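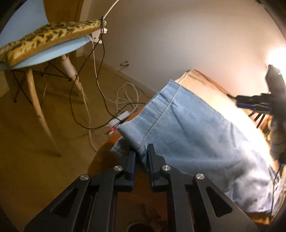

Alwood Garment Care, Branby site
Minutes of the working group on automated folding
Apr 29, 2020

Present: operations, finishing, maintenance, personnel, two floor representatives. Apologies from the Murkport site, which sent written comments.

1. Minutes of the previous meeting
Accepted with one correction. Under item 4, "folding and sorting" should read "folding only." Sorting is outside the scope of the current work.

2. Matters arising
2.1 The request for a second set of floor mats is closed. Mats were delivered and laid.
2.2 The written description of the folder's job, to be issued before any station is changed, is still outstanding. Personnel to circulate a draft. See item 5.

3. Progress on demonstration recording
3.1 Operations reported 2142 folding demonstrations recorded to date with the hand-held grippers. Of these, 1607 passed review and have been released to Lau, the supplier of the folding cell, for training. The remainder were rejected or are waiting for a second look.
3.2 The most common ground for rejection is the cloth being let go between grips, so that the recording contains a drop and a pickup that are not part of the fold. The second most common is one gripper hiding the other at the moment of closing.
3.3 Denim continues to be slower than other cloth. Finishing noted that a folder working by hand finds a seam by feel and slides along it. With the grippers the seam has to be found by sight, and the garment is usually lifted clear of the table to do it.
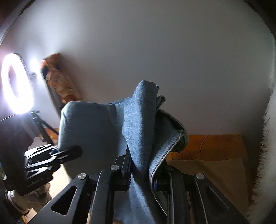
3.4 Lifting with both grippers and then laying down is therefore accepted as a valid method for heavy cloth. The work sheet currently tells people to keep the garment flat throughout. Finishing to amend the sheet. Recordings already rejected only for lifting are to be reviewed again.
3.5 Maintenance asked that pads be checked for lint at the start of each session. Agreed. A line will be added to the sheet.

4. Effect on the people recording
4.1 Floor representatives reported sore thumbs and forearms after long sessions. The grippers are heavier than anything otherwise held at the folding tables, and the squeeze is held for longer than in normal folding.
4.2 Sessions have been running to the end of the half shift. It was agreed to limit a session to 75 minutes, followed by ordinary table work or a break. Operations stated that this will lower the weekly count and that the delivery schedule to Lau will have to be moved. Noted.
4.3 Recording is open to all folders who have had the short briefing, at present 17 people. Representatives asked that it stay open to anyone who wants it and that a person may stop without giving a reason. Agreed.
4.4 Piece rate. Folders who record are paid the hourly average for the shift in place of piece rate. Two people said their average was figured over a slow month and they lose money by recording. Personnel to check both cases and report in writing before the next pay run.
4.5 Representatives asked whether recordings are used to compare one folder with another. Operations answered that review is done per recording and that names are not passed to Lau. Representatives asked for this in writing. Agreed.

5. Changes to the folder's job
5.1 Draft wording was read out. It states that once the cell is running, folders will load garments, deal with those the cell sets aside, and fold by hand anything outside its range. Hand-folding tables stay in place.
5.2 Representatives objected to the phrase "attend the machine." They pointed out that garments set aside will mostly be the difficult ones, and that a shift made up of only these is harder work than a mixed shift. They asked for rotation between loading and set-aside work to be part of the job description. Operations had no objection in principle but wants to see set-aside volumes first.
5.3 Grading. No agreement. Representatives hold that clearing faults on the cell is skilled work and belongs one grade higher. Personnel holds that the grade cannot be fixed before the duties are. Carried forward.
5.4 Murkport asked in its written comments whether staff there would be expected to record as well. Not at present. Reply to be sent.

6. Any other business
6.1 The reject bin by the finishing tables is being used for general trash. Sign to be put up.
6.2 Finishing requested spare gripper pads. Maintenance to order from Lau.

Actions
Finishing: amend work sheet (3.4, 3.5); sign for bin (6.1)
Operations: review lifted recordings again (3.4); new schedule to Lau (4.2); statement on use of recordings (4.5); reply to Murkport (5.4)
Personnel: circulate draft job description (2.2); check two pay cases (4.4)
Maintenance: order pads (6.2)

Next meeting to be called by operations when the revised draft is ready.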